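Security deposit – can landlord keep it for floor wear?

Posted by Ibrahim Nwosu in Renting & Moving

Moved out of a one bedroom on Wurmont in January, lived there 2 years. Landlord kept $200 of my deposit for "floor wear, living room" and another $52 for cleaning. No receipts, just a one line email. The floor had some dull spots where my desk chair was and one scratch by the door that was there when I moved in (pretty sure I wrote it on the move in sheet but cant find my copy). I cleaned the place myself, top to bottom. Is this normal? Do I have to just eat it? Never dealt with this before and I'd like the money back without going to court if possible.

3 replies

Chrysanthi Tsoukalas
Depends on your state but pretty much everywhere they can only charge for damage, not normal wear. Dull spots from a chair after that long – I'd call that wear. A deep gouge would be different.

What I'd do:
Write back today. Email is ok, a letter is better. Ask for an itemized list and copies of receipts. Give a date you want an answer by.
Ask for the move in sheet. They should have a copy even if you lost yours.
Look up the deadline for your state. Some places, if they miss it they lose the right to keep anything.

Keep it short and polite, no threats in the first one. I had $147 held back from a place on Chan a while ago, asked for the receipt, got a check in the mail and no explanation. Not saying yours will go that way but the first letter costs you a stamp. 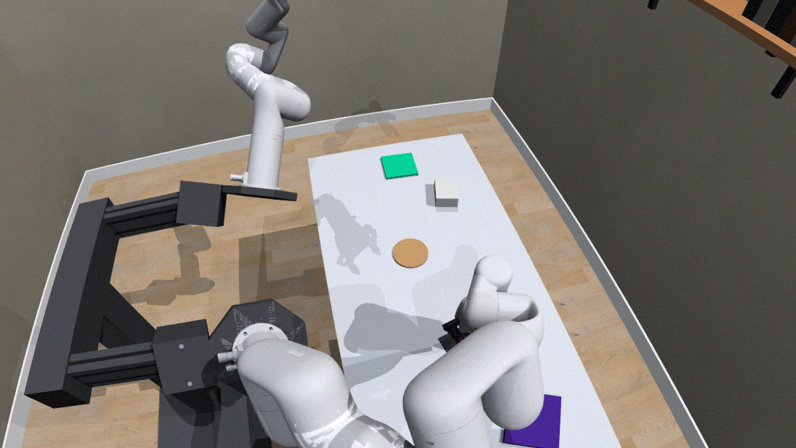

Also check wether the cleaning fee is in your lease. Some leases have a flat one and then it gets harder to argue, though a few states don't allow those either. If it isn't in there, ask what exactly was dirty.

If they ignore you, small claims. Filing fee is usually low and you dont need a lawyer.

clendari_renter
they always do this. mine kept the whole thing. good luck

Plollico
Agree with the first reply. One more thing – did you give them your new address in writing? In some states the clock doesn't start until you do. Send it with the letter, keep a copy. And search your old email for the move in sheet, mine was attached to the lease PDF the whole time.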